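Costume jewelry drive returns for the hall roof

Stemora Community Hall Newsletter, 12 July 2019

The Stemora jewelry drive is open again. Donations of costume jewelry, hair pieces, watches and small accessories can be left at the hall office on weekdays between 9 a.m. and 4 p.m., or at the front desk of the Leveo Street library during its regular hours. The drive closes at the end of August, and the sale will be held in the main hall in November.

Last year's sale brought in $2,588 after expenses. That money paid for new gutters on the north side and for the repair of the two windows over the stage. This year's proceeds go toward the roof above the kitchen, where the flashing has come loose and water gets in whenever the wind is from the east. The roofer has quoted for the work in two stages. The first stage can begin in spring if the sale does as well as it did last time.

What we can take

Necklaces, bracelets, brooches, rings, clip and pierced earrings, cuff links, tie pins, hair combs, barrettes and belt buckles are all welcome. Single earrings are fine and so are broken strands of beads. Both are sold by the bag to people who make their own pieces, and the craft bags were gone within the first hour last November. Watches do not need to be running.

We cannot take perfume, makeup, eyeglasses, or anything with a battery that has leaked. Please do not leave bags outside the office door after hours. Two were rained on last year and most of what was in them had to be thrown out.

Items that look like real gold or silver are set aside and taken to Ásgeirsdóttir Jewelers on Main Street, which tests them for us at no charge. If a piece turns out to be valuable, we will call the donor before it is priced, so please put a phone number on the slip. Donors may ask for a piece back at any time before the sale.

Getting things ready

It helps if necklaces are fastened and each one is put in its own sandwich bag. Pieces with glued stones or pearls should be wiped with a dry cloth only. Water and silver dip both get behind the settings and loosen the glue, and dip will take the color off plated metal. Hair combs travel best wrapped in tissue, as the teeth bend easily and catch on chains. 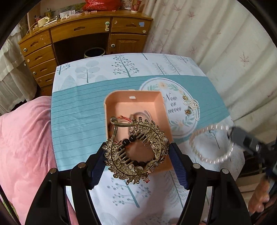
Photo: Stemora Community Hall

Gold-colored hair combs with leaf work, rhinestones or pearls sold well last year, mostly to people planning weddings. Dark beads also went quickly. Most hair pieces will be priced at $15 or less.

Sorting takes place in the small meeting room on Tuesday evenings from 6:30. No experience is needed. Bring reading glasses if you use them, and a pair of small pliers if you have one. Coffee is provided.

We are also short of display boards and jewelry trays. Zivelel Fabrics has offered us black felt for covering them, but we need the boards themselves, up to two feet by three. Corkboard or stiff foam will do. Leave them at the office marked "November sale."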